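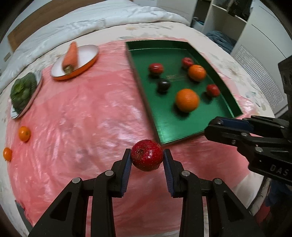
Minutes taken by the Recording Secretary, Achterberg Drainage Association

Present: members for Tretberg, Jurden and Achterberg. Apologies received from Claleck. The meeting opened at 7:30 p.m. Minutes of the December meeting were approved with one correction: under item 4, "inlet" should read "outlet."

1. Jurden culvert. The inspection report was tabled. Silt depth at the downstream end is 87 mm, up from the previous reading. The joint between the second and third pipe sections has opened on the north side. Agreed to request a price for relining and, separately, for replacement of the two sections.

2. Tretberg ditch. Clearing is complete from the road crossing to the field gate. The remaining length is on hold until the landowner confirms access. The spoil is to be spread on the east bank only.

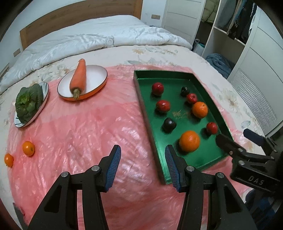
3. Pump maintenance. The float switch at the Achterberg station sticks at low level. A replacement has been ordered; delivery is quoted at eight weeks. Until then the pump is to be run on manual, with readings entered in the station log morning and evening.

4. Budget. Roughly $4000 remains in the maintenance line. Motion to reserve this sum for item 1 carried, Tretberg abstaining.

5. Claleck boundary. Deferred. The revised plan had not been received.

Actions: Jurden to obtain both prices. Achterberg to draft the access letter for item 2.

The meeting closed at 8:50 p.m. Next meeting at the same place, time to be confirmed.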